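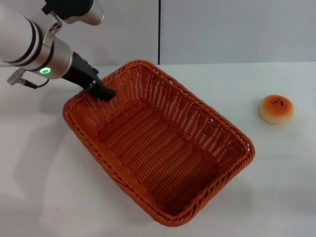

The basket. Orange-brown wicker, braided rim, currently between careers.

I have owned this basket for three apartments, and in all that time it has never had a job for longer than a month. It came from Kuhlmann, the housewares place by the old train station, back when they were clearing out a shelf and I was in the mood to be cleared out at. The tag said Pollo. I assumed that was the name of the line, although for the first week I half believed I had bought a basket meant for chicken.

It started out as the bread basket. The trouble is that I live with one other person and we buy one loaf at a time, and one loaf in a basket this size looks like it's waiting for a bus. Also the crumbs. The floor of the thing is woven in ridges, row after row, and every ridge holds on to crumbs like they might be worth something someday. I went after them with a pastry brush, then a toothbrush, then by carrying the whole business out to the balcony and whacking the bottom. The whacking won.

Next it was the mail basket. You can guess. By July it held a dental reminder, 22 takeout menus, two keys I still can't match to a lock, and a letter from the building informing me that my storage unit is number 852. I had been using 825. I'd like to thank whoever has 825 for their patience, and to say that the fondue set is mine.

After the mail came fruit. I still think fruit was a good idea. The walls have all those little openings, so air gets in, and the sides lean out a bit, so you can pile things up without a landslide. But then you have to own that much fruit. I bought 23 clementines to make it look right, and we ate clementines with a kind of grim duty until I couldn't stand the smell of my own hands.

Rüdiger Brandes from upstairs, who has opinions on storage, told me the mistake was asking a basket to have a purpose. His own baskets are empty, he said, and he's never had any trouble with them. He has a set of Stustever boxes for the things he really needs to put away, all labeled, all the same gray. I went up and looked. It was very calm up there and I didn't care for it.

So this week I emptied mine out, wiped it down with a damp cloth (get the cloth under the twists in the rim, there's dust in there from previous administrations), and put it on the white table to have a think. It does look nice against the white. The color is warmer than I remembered, probably on account of my having kept it under menus.

Current candidates are dish towels, yarn, and the chargers. The chargers need it most. They live in a drawer now and come out as one animal. But wicker and cables seem like a bad match to me, all those gaps for a plug to get stuck in, so I'm leaning toward towels. We have plenty, and they fold flat. I'll give it until the end of the month.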